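Aug 16, 2020
Notebook, retrofit bench, Flistberg row houses

Good session today, best since April! Writing it up before I lose the details.

Where we are: the wall panel test on the end house at Lockwood has now run 780 hours without a logger dropping out. I was sure we'd lose at least one over the hot spell (the one behind the downspout had me worried, it gets full sun from lunch on) but every file opened fine and the time stamps line up. So for the first time we have a clean run on both walls, the one with the old cladding still on and the one with the new boards.

First look at the numbers. The clad wall is much steadier through the night. You can see it on the plot straight away, the bare side swings up and down with the weather and the clad side just sort of ambles along behind it, hours late. I plotted it three times in case I'd swapped the columns. I had not swapped the columns! The lag is longer than the Grulero sheet led us to expect, and I'd like to know why before I get too happy. Could be the air gap. We set the battens deeper on that side because the brick is so uneven, and I never went back and put the real depth into the model.

To do: measure the gap at top, middle and bottom and rerun with those values.

Window returns

Less good. The thermal survey shows a cold stripe down both sides of the bedroom window, right where the insulation stops short of the frame. Same thing at the kitchen window but fainter. Liam Oakley thinks a thinner, denser strip tucked into the return would fix it without the sash catching, and he cut a sample from an offcut and it slid in first time. Very pleasing. We still need to work out what holds it there, adhesive on painted brick makes me nervous. Liam suggests a mechanical clip at the top and a bead down the edge. Worth a mockup.

Also the sill. The new boards push the face out past the drip groove, so rain will run off the sill and straight onto the top of the board. Every house in the row will have this. Sill extensions have to go in before the boards, and the drawing has them the other way round. I marked it in red on the print and want it fixed in the file too. 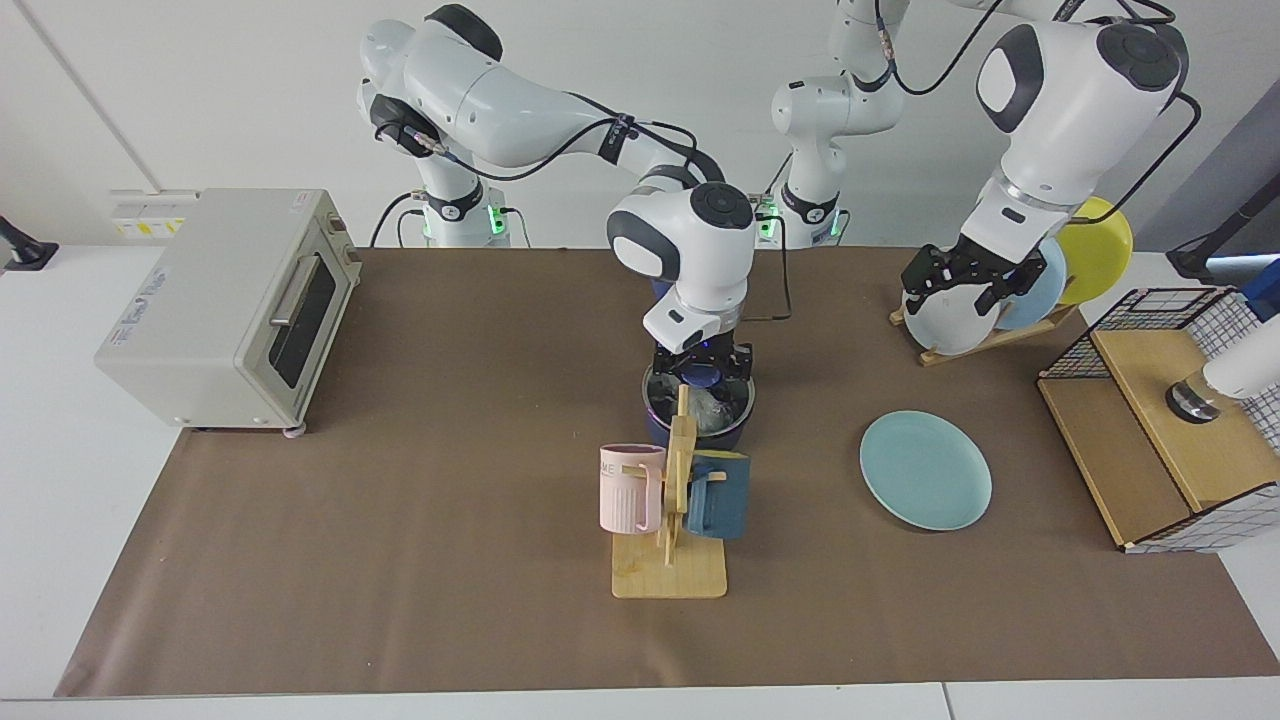
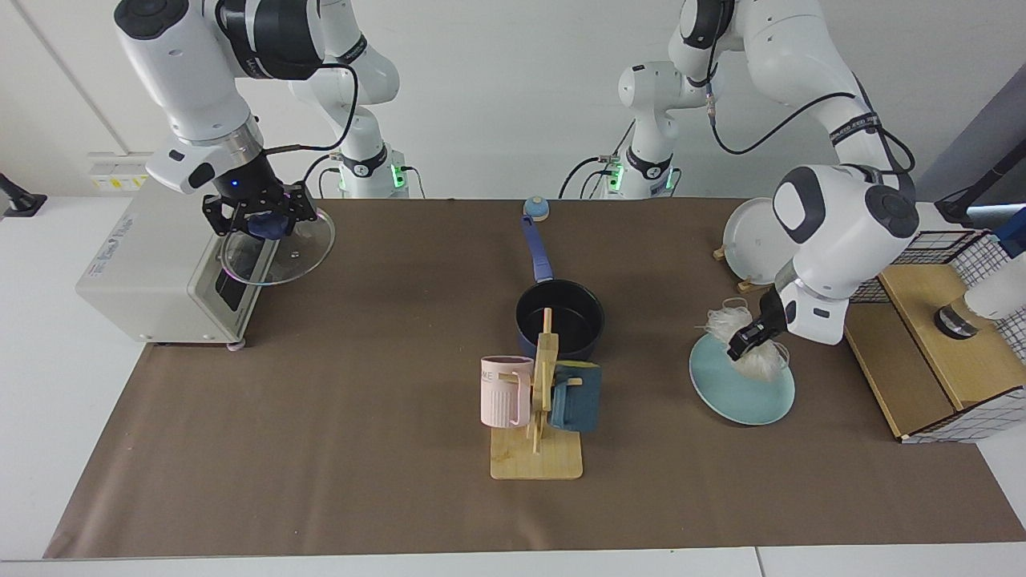
Fixings pull test

Did the pull tests on the back wall with the long fixings. Target was 1000 newtons each. All the ones in brick sailed past it, highest was 2329, and that one took a chunk of brick face with it, so we know the fixing wasn't the weak part. Lovely clean thread on it afterward.

The ones that landed in mortar were another story. Lowest gave up at 200. The mortar in that course is soft enough to rake out with a key, and there's no way to tell from outside once the base coat is on. Two thoughts:

Mark the courses on the wall before the boards go up and drill to the marks. Slow, but we can do it with a chalk line and it costs nothing.

Try the wider Flikia anchor in the mortar joints and see if it spreads the load. Liam has a box of them in the van. I'd love this to work, it would save so much fuss on the gable, where the courses wander all over the place.

I want both tried on the same stretch of wall so that we're comparing like with like. Drill dry, blow the holes out, same torque on everything. Last time we mixed two drill bits and couldn't trust any of it.

Damp readings

Took the meter along the base of the front wall. Readings are higher at the corner by the meter cupboard and drop off toward the door. The ground outside that corner is above the floor level inside, somebody has laid a path up against the brick at some point. No boards go on that corner until the path comes down. Insulating over a damp wall is how you end up doing the job twice, and I'd much rather spend an afternoon with a shovel. (I said this out loud and now the shovel is in my car.)

Loose ends

Base rail is bowed on the left of the door, needs packing before anyone sets a board on it.

Mesh overlap at the gable corner looks short, check against the spec.

Return the borrowed long level to Lockwood.

Logger batteries: swap all of them together next visit and write the date on the case in marker.

Copy today's files to both drives. Done for the wall data, still to do for the pull tests.

Next visit I'll start with the gap depths, then the mortar anchors if the weather holds. Really keen to see what that lag does once the model has the right numbers in it.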